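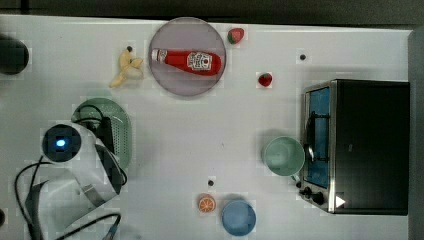 4. Mailing the cards

4.1 What I sent and how

By the time I got to this part of the project I had a pretty good idea of how raised layers behave on a desk. You press the sentiment panel down, you leave it alone overnight, and it stays put. The mail is another matter. A card in an envelope gets bent around rollers, squeezed under parcels and left in a hot van, and I wanted to know which ways of raising a layer could live through all that.

So I made 96 cards, all to the same pattern, and mailed them to myself and to Lleucu Lewis, who lives across the state and was kind enough to open envelopes for me all through October. The base was a folded sheet of Trallora smooth white. On the front went a stamped floral background in dye ink, and on top of that a die-cut oval panel with a greeting, raised off the base in one of 3 ways: foam squares (Dukunell, the thin kind), a stack of scrap cardstock glued together, or dots of Kvam liquid glue left to thicken before the panel went on. I'll call these foam, stack and dots from here on. Each method got the same number of cards. Half of each batch was dropped off at the Sullton post office and the other half went in the box at the end of my street, mostly to see whether that made any difference. It didn't, as far as I can tell, so I've lumped them together in what follows.

I didn't mark any of the envelopes "hand cancel" or "fragile." I know a lot of card makers do, and I do it myself for weddings, but I was after the rough treatment.

4.2 How I judged them

I kept the scoring simple. A card was "clean" if the panel was still flat, still centered, and hadn't left a dent or a shiny patch on the inside of the envelope. Anything else was "marked," with a note about what had gone wrong. Lleucu scored the ones that came to her before telling me which method she thought she was looking at, and she guessed wrong fairly often, which I found reassuring. From the front, a neat stack and a thin foam square are really hard to tell apart!

We did disagree about dents. She's stricter than I am. Wherever we couldn't settle it I used her score, so if anything the results lean toward being too harsh.

4.3 Results

In all, 58 cards came through clean. I'd expected fewer, to be truthful, after the horror stories I collected in the survey (Section 2).

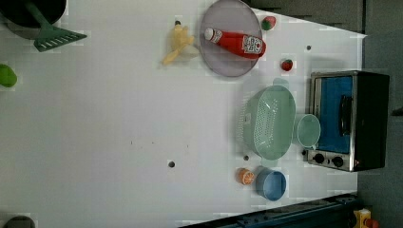 Figure 3. White tabletop with toy food items and kitchenware, seen from above.

The stack did best. Those cards feel stiff in the hand, and the panel doesn't give when you press on it, so the rollers seem to pass over without dragging it anywhere. The trouble is postage. A stack made from heavy scraps will push a card into the next price band, and a couple of mine had to be remade with lighter stock before I could mail them at the regular rate.

Foam came second, and the marked ones nearly all had the same problem: the squares had shifted sideways, just a hair, and the oval sat crooked on the flowers. I noticed it much more on cards where I'd put the squares close to the middle of the panel. The ones with foam right out near the edge held their shape better. I hadn't planned to test placement and wasn't careful about it, so please treat that as a hunch and not a finding.

Dots were a disappointment. I love this glue for sequins and tiny die cuts, and I really wanted it to work. But the dots flattened, some panels ended up sitting right down on the background, and on several cards there was a ripple in the base where moisture from the glue had soaked in. Lleucu wrote "looks like it's been rained on" next to one of them – it was the nicest card in the batch, too.

4.4 A note on the ink

One thing I wasn't looking for. On the marked cards with dye ink flowers, the color under the edge of the panel had sometimes rubbed off onto the back of the oval. It only showed up when I pulled the layers apart afterward. I tried a few spare backgrounds with a quick dusting of anti-static powder, brushed off before assembly, and the rubbing was fainter, but that was a side trip on leftover pieces and I can't say much about it. Pigment ink may behave differently. I have a box of spares set aside to find out.

4.5 What I'd change

The obvious gap is size. Makers who sell at fairs or online may mail up to 1000 cards a year, and a pattern that looks small in my batch could be an expensive headache in theirs. I'd also like to try square envelopes, which can't always go through the sorting machines the usual way, and cards with two raised panels instead of one. Wax seals came up again and again in the survey and I left them out entirely, mainly from cowardice about the postage.

Section 5 goes back to the desk and looks at what happens when the same three methods are used under vellum, where every bit of adhesive shows through.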